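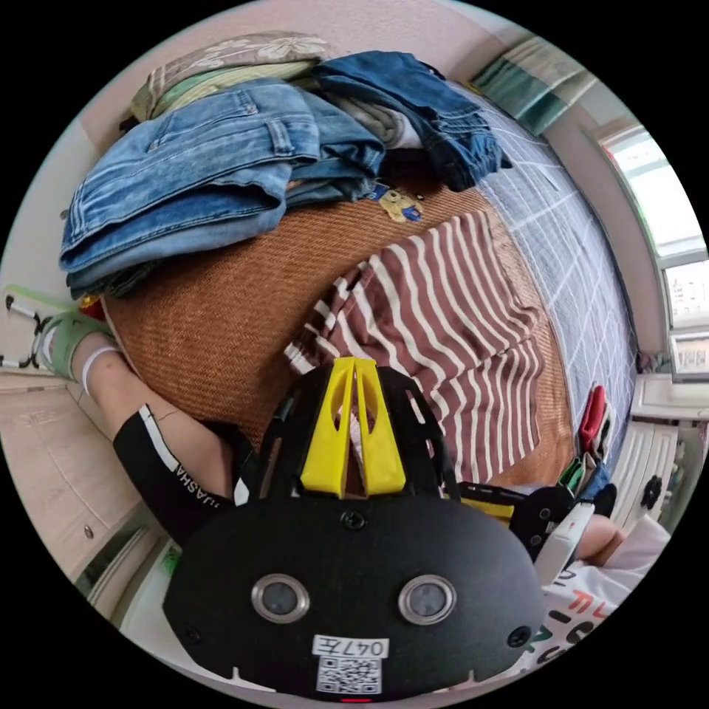
Folding by hand, so a robot can learn it
From the Grumine newsletter, May 2023

When Nusrat Abeysekara first told me that she spends her working week folding clothes on other people's beds, I thought she was pulling my leg. She runs the home tasks side of our teaching program, and I had pictured (as I suspect a lot of you have) somebody at a desk with a joystick and a great many cables. There is a bit of that over in the Erkov room, and I'll come to it, but the bedroom work is done with a pair of grippers held in the hands, one left and one right, and a person who knows how to fold a shirt.

The idea is a friendly one once you've had a go. You hold the grippers by their handles and do the chore with them the way you would with your fingers, and the sensors on the front take in what the grippers are facing while you do it. Later on, all those folds go to Gayan Kodikara's group, who use them to train a pair of arms to do the same job. So the person doing the teaching never has to go near the arms at all, and the arms never have to go up anybody's stairs, for which Gayan says his back is very grateful.

I went along for a morning and was allowed to try. I am a fairly tidy folder at home — my mother saw to that — and I was dreadful. You lose all the small things your fingertips do without asking you. I kept picking up two layers when I wanted one, and then I'd lift too high and the whole garment would slide back into a heap. Nusrat was very kind about it and told me to slow down, pinch closer to the corner, and stop trying to smooth things with my elbow. By the end I had managed a passable half fold on a tea towel, and I was as proud of it as anything I've done this year!

Stripes, she tells me, are a favourite for beginners. When the edges are crooked you can tell straight away, and so can whoever is checking the recording afterwards. Jeans are harder than they look because of the weight, and anything with a slippery lining gets left until a person has had a week or two of practice.

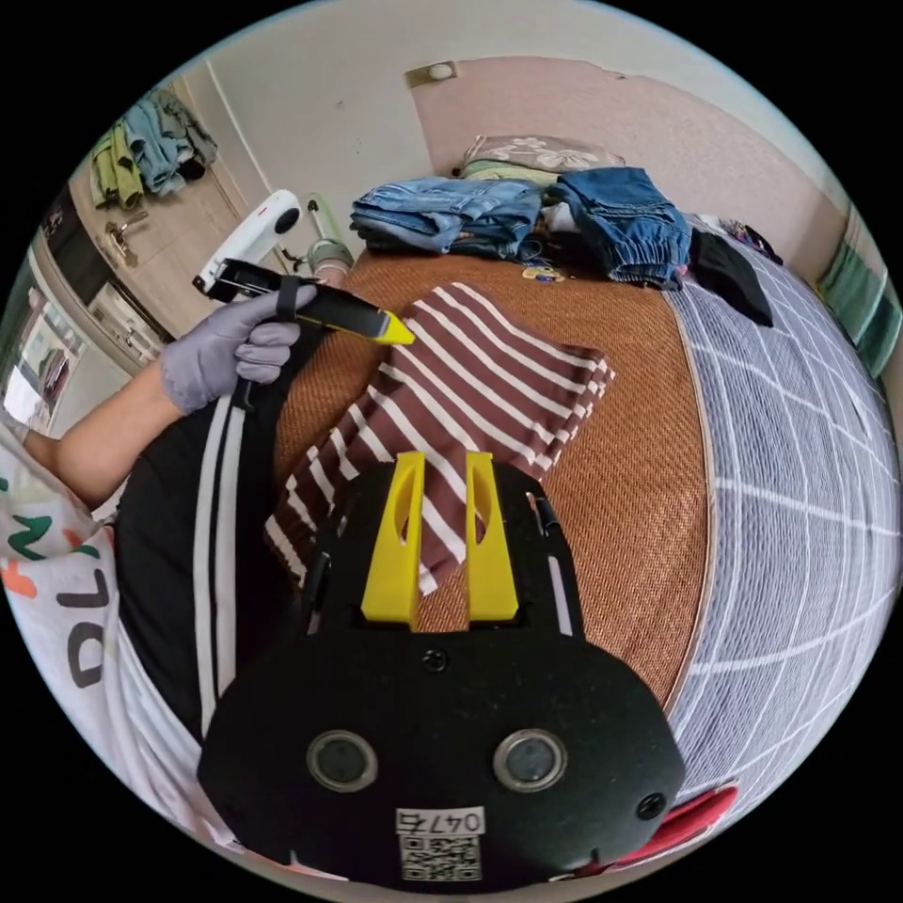
The checking is done by Lutfa Kumarasinghe and Jahangir Matubbar, and I hadn't understood how much of it there is. They watch every fold through from beginning to end and decide whether it's fit to learn from. A fold doesn't have to be perfect. Lutfa is quite fond of the ones where a corner slips and the person goes back for it, and she'll keep those as long as the recovery is clean. What she throws out are the folds where somebody has wandered off to talk halfway through, or where a gripper has drifted so far away that the cloth can't be seen properly. Since the program started they've kept 2996 folds, and 700 of those are of striped things, which Jahangir thinks is plenty, thank you, and could we all please bring in some plain ones.

I did promise to mention the Erkov room. Over there Dinesh Bhuiyan works the arms by remote control, sitting a few steps back and moving a matching set of handles while the arms copy him. It's slower going, and I found it a bit eerie to watch at first, though you get used to it by the second cup of tea. Dinesh uses it for the jobs where he wants to feel what the arms can and can't reach, such as getting a pillowcase down off a high shelf. He and Nusrat have an old and very good-natured argument about which way teaches the arms more, and I've been told not to take a side in print, so I won't.

One practical thing I picked up, for those of you who've already put your names down: wear something comfortable with sleeves that won't catch, and take off any dangly bracelets. Have a stretch between rounds as well, as the grippers feel like nothing when you first lift them and rather more than that after half an hour. Nusrat likes people to do short rounds and swap the garments over often, so bring a mixed bag from home if you can manage it. Old and washed is ideal. She'd especially love children's jumpers, fitted sheets (brave souls only) and anything with a hood.

We have 19 people trained on the hand grippers now, and there's room for more in the Daltden group, where the bedroom sessions are held in the mornings while the light is good. If you'd like to come along, have a word with Nusrat, or leave a note for me at the Grumine front desk and I'll pass it on. The next open day isn't until November, but you're welcome to sit in on a session well before then, and she'll very likely hand you a tea towel.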